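Panmont Table Settings

README for the tabletop folder

Contents
The folder covers a small set of table backgrounds: printed cloths, patterned wallpaper and the objects laid out on them. There are 2,018 pictures in 48 groups. Each group keeps one cloth and one wallpaper throughout. Objects may change inside a group, but the cloth is never swapped halfway.

Cloths
Most are light cotton prints bought as remnants. They are named by the main motif first, then the ground color: fern-pale, check-blue, plain-oat. Small secondary motifs, such as dots, go in the notes column. Creases are left in. A cloth that has been washed and has faded gets a new name with the suffix b.

Wallpaper
There are 7 papers. Stripes, damask and mixed stripe-and-damask are listed separately - please don't merge them, as the old Carkanport list did. Color names follow the list kept by Annunziata Santoro, who uses beige for anything between cream and light tan.

Fields
group: number, no leading zeros
cloth: name as above
paper: name as above
objects: free text, singular nouns, separated by semicolons
notes: optional

Known problems
Groups 11 and 12 share a cloth under two different names. The notes column is blank for almost 200 pictures. "Gray" and "grey" both appear in the older rows, so search for both.

Changes
April: renamed the damask papers and removed two duplicate groups.

Contact
Maite Gallardo looks after the cloth and paper names. Send corrections with the group number and the old name.

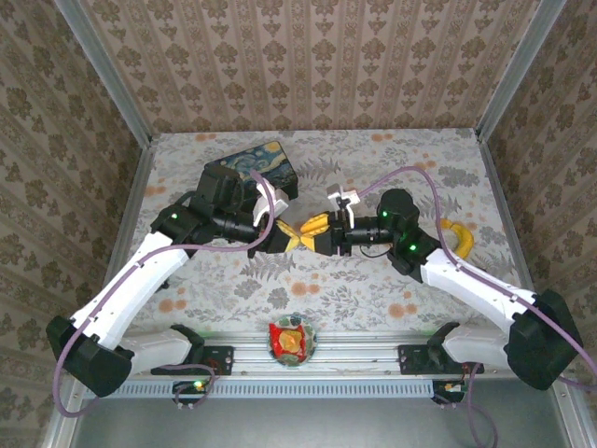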